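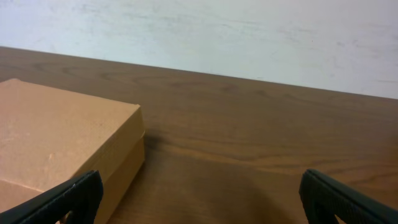
Wrist view, box off to the left.

Home | Notebook | Bench bookings | Parts | Open day

July, written up at 6:40 pm, bench notebook, two-arm station

Open day is done and my feet hurt. I'm writing this before I forget everything, so please excuse the order, it's the order things come back to me in.

The final figure at the door was 168, which is way more than last year, and it felt like every one of them came through our corner between lunch and three. The Phuthong people arrived with the first group and stayed longer than they'd said they would (great!), and then the school groups came right on top of them, so I was explaining force limits to one half of the table and stopping the other half from leaning on the rail. Next time we stagger those two. I've written it on the whiteboard too.

What we showed was the box task from Starnia, cut down to something that fits in a few minutes. One closed cardboard box, two arms, move it and turn it a quarter turn. That's all. I argued for the cup task back in the planning meeting and I'm glad I lost, because the box is big enough to see from the second row and when it goes wrong it goes wrong slowly. The cup task goes wrong onto somebody's shoes.

I'd set up at 8:15 with the door still locked and ran the whole thing through with the visitor barrier in place, and that's how I found out that the barrier puts you at a bad angle for the operator screen. I moved the screen over to the window side. Then the sun got onto it, so I moved it back and stood on the other side myself. Not elegant. Drarnent came up clean on the first start, which it has not done for me in weeks, so naturally I didn't touch a single setting after that and I'd ask everyone else to leave it exactly where it is until I've saved the config somewhere sensible.

Quick note on pressing from above, seeing as it got the most talk all day. With the fingers down on the lid near a corner you can drag and pivot the box with one arm, and it looks like such an odd way to go about it that people always want to know why we don't just pick the thing up. Well, the box is wider than the gripper opening if you come at it from the long side, and pinching the corner crushes the cardboard. So we push down a bit and steer. Too little and the fingers skate over the top, too much and the lid bows in and the whole box sort of digs into the table and stops. 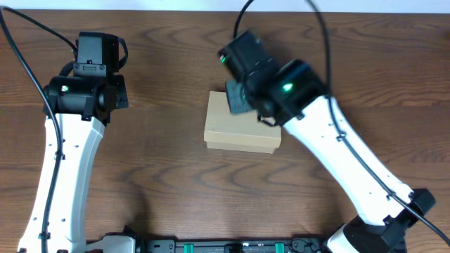 Wouldn't a suction cup do all of this in one go, asked a visitor from Phuthong, and why make life hard with fingers? I had my answer ready and it was going to be a good one, but the same visitor went right on and said their own packing line had used cups for years and they'd had no end of trouble with dusty board. So we ended up agreeing with each other rather loudly. They do want to see a comparison though, fingers against cup on clean board and on dusty board, and I said I'd at least write down what it would take. It's an afternoon of work if the cup adapter still fits. Does anyone know where the cup adapter is? It used to live in the drawer under the drill press.

The other thing they asked about was weight. The box we use is nearly empty, it's got a bit of foam in it so it doesn't sound hollow, and they wanted to know when pressing and dragging gives up. I told them the heaviest we've gone is 700 grams, spread flat on the bottom, and that was with a single arm and a lot of patience. With both arms on it we haven't tried to find the limit. We should! I had no good excuse for why we haven't.

Now for the part where I let visitors drive. I'd planned 12 minutes a group, with two people from each getting a turn on the leader arms and everybody else watching. Kids are so much better at this than adults, it's almost rude. Adults look at their own hands. Kids look at the box and their hands just kind of follow along. One boy asked me if he could do it with his eyes shut and I said no, and then I thought about it for the rest of the day, because a run using only the wrist camera on a screen is nearly the same question and we've never done one with a fresh operator. When all you've got is the wrist view, the box can be sitting way over on one side and you're mostly looking at bare wood, and it takes a minute before your brain works out which way to go. I'd love to try that on somebody who has never held the leader arms before. Put me down for it.

Starting positions gave me some grief. I'd taped nothing on the table since I wanted it to look tidy (vanity), so between groups I was putting the box back by eye, and by eye is not good. Sometimes it went down with the long side running away from the operator and sometimes across, and I'd only notice once the next person had their hands on the leaders. No harm done for a demo. For recorded runs it's a pain, and I did leave the recorder on all day. 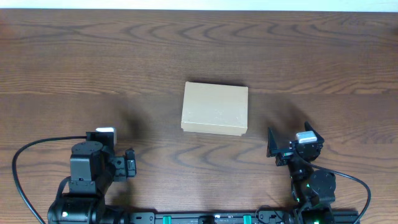

Hendamlow Workshop, Handling and Teleoperation Team

So, the recordings. I counted 27 complete runs in the folder when I got back from stacking chairs, and then a bunch of stubs where somebody let go of the leaders or I stopped things myself. The complete ones are worth a look. They aren't good runs, they're beginner runs, but that's what Starnia is short of, everything we've got so far was recorded by the same few of us and we all drive the same way. Please don't fold them into the main set yet! I want to go through and mark which way the box started, long side up the table or across it, because I sure didn't write it down at the time.

There's also the shadow business. The grippers throw these big soft shadows on the wood toward the box, and with a crowd standing at the barrier the light on the table kept shifting as well. It didn't bother the people driving. Whether it bothers the policy is another matter, and my hunch is yes, a little, going by how it behaved during the one autonomous run I dared to do in front of everybody. It went in, stopped short, thought about it, went in again. The crowd loved the hesitation. I did not.

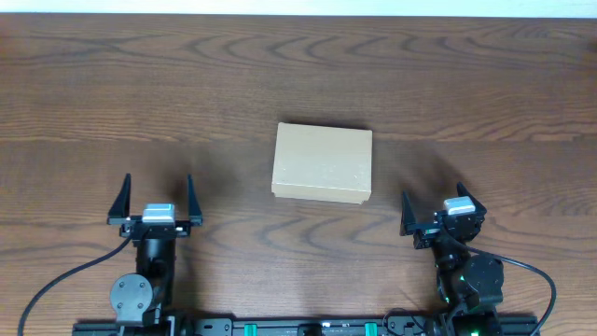
My reset routine needs fixing before the next demo, and I think I can do it without putting tape all over the table. The trouble has always been that I line the box up against the wood grain, and the grain is nothing but curves and loops, so I talk myself into whatever I want to see. What I should be doing is looking at the rail. The two green clips on it sit one on each side of the middle, so if I open both grippers, keep them clear of the box and put the box down between the clips with the long side across, I've got something to check against that doesn't move. I tried it a few times after everybody had gone and I was quicker at it than with the ruler. Somebody with a better eye than mine should repeat that, and if it works for them too I'll put it in the bench instructions.

Loose ends, before I go find dinner:

Cables were fine all day but I kept watching them swing out wide on both sides and it made me nervous with small people nearby. Barrier could come back another hand's width.

The laminated sheet explaining the two arms has "griper" on it in the title. It's been up since spring. I've taken it down.

Phuthong left a bag of sample boxes, different board, some glossy. They're on the shelf over the label printer. Don't use them for storing screws, I want them flat and square when we do the comparison.

The left leader arm has a little play in the wrist now, you can feel it when you twist. I haven't opened it up. Tomorrow, first thing after coffee, and if the grub screw is the same one as last time I'm ordering a whole packet of them.

Hendamlow Workshop | Contact the bench team | © Hendamlow | Back to top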